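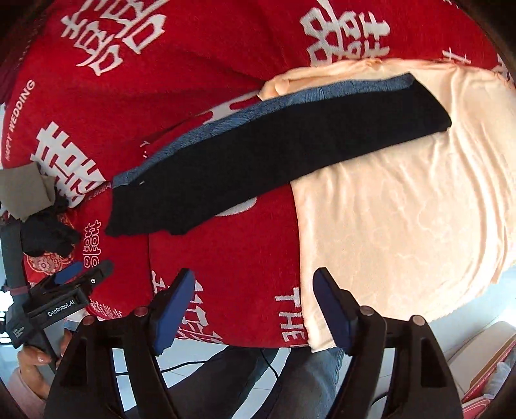 Red wedding blanket, peach satin sheet, long black garment, towel. One load out of the Wolton room, before sorting.

Furka Linen Notes

Furka is a small collection of notes and pictures on household textiles: what they are, how they get folded, and where they end up when the person folding them runs out of patience. It covers blankets, sheets, towels and clothing in ordinary rooms. It does not cover curtains. We tried curtains for a month and would like that month back.

What's in it

There are 22 piles, each with a picture and a text note. A pile is any heap of fabric that someone intended to deal with. Piles come from two places, the Wolton room and the Miah house. Wolton has the better light. Miah has the better blankets, with one exception, and the exception is at the top of this page.

Each note lists the pieces by type, main color and pattern. Fiber content is left blank unless somebody read a care label, and most care labels in this collection have been washed into small white flags of surrender.

Naming the pieces

Blanket: anything thick that goes on a bed or over the back of something. Printed blankets get their lettering written down exactly as it reads, so the red one is entered under HAPPY WEDDING and double happiness. Please don't enter it under "Christmas." It has been entered under "Christmas."

Sheet: thin and flat, no filling. Satin is a look here and says nothing about silk. The peach one has a subtle cloud-like pattern in its own color, and its folds catch the light, so look closely.

Towel: terrycloth of any size. The one in the opening picture is blue-gray and mostly hiding under the black garment. A towel that shows only as a strip still counts as a towel and still gets a line.

Garment: anything worn. If you can't tell whether a folded black thing is pants or a long skirt, write "garment" and move on with your life.

Cloth, other: the crumpled remainder. This is our largest category and we aren't proud of it.

Folding grades

2 is folded, with at least one straight edge. 1 is folded by someone with opinions about folding but no follow-through. 0 is crumpled. The grade belongs to the piece and not to the pile, so the opening picture has a long black garment with a squared-off end sharing a bed of red with a bunched-up black cloth that gets a zero.

Earlier versions used a scale up to 15. Two people grading the same pillowcase came out 9 and 12 and stopped sharing a table at lunch. The old grades are kept in the Vamlow folder for anyone who wants them.

Known problems

Black on black is hard. Where two dark pieces touch, the notes sometimes merge them.

Peach, salmon and "light orange" are all in use for the same sheet. We settled on peach in November, but the older notes have not been told.

Satin slides. A grade of 2 at breakfast can be a 0 by 10 a.m. without anyone touching it. Grades go by the picture.

Socks are missing from the whole collection. No decision was ever made about this.

Using it

The notes are plain text and open in anything. Reuse them as you like, and keep the name Furka on them. If you find a mislabeled piece, send the pile number and what you think it is. If it's a fitted sheet, you may also send instructions.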